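3.2 機材調達に先立つ仮想環境での検討

移動ロボットの購入を考えはじめると、どうしても本体の価格に目が向いてしまうのですが、私たちの研究室では、発注の前にまず仮想の住宅内を見てまわり、どのような機材が本当に要るのかをゆっくり話し合うことにしました。候補はJevo社の台車型とGralik社の小型機で、予算の上限は約200万円、見積の締切は6月です。 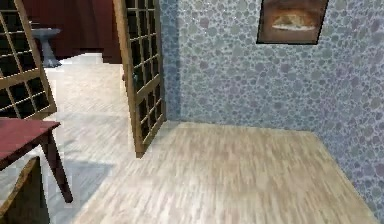
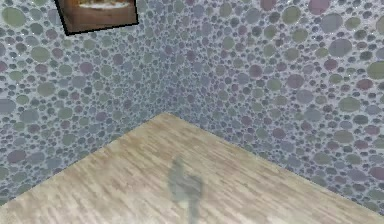 図3 検討に用いた仮想住宅の室内。いずれもシミュレーションによる描画。

予算の配分でいちばん悩ましかったのは、本体とセンサーのどちらを厚くするかという点でした。当初の案では距離センサーに42万円、予備の電池に9万円を充て、残りを本体に回すつもりでおりました。ところが図3の1枚目にあるような格子状のガラス戸は、光を用いる距離計測にとってなかなか手ごわい相手になりうるもので、計測方式の異なるセンサーを併用する余地も残しておきたい、という意見が出てまいりました。そこで電池の購入は次年度に送り、Hjaltested計画の共通経費から30万円を補っていただく形で、見積を取り直しているところです。保守契約の費用については次節で述べます。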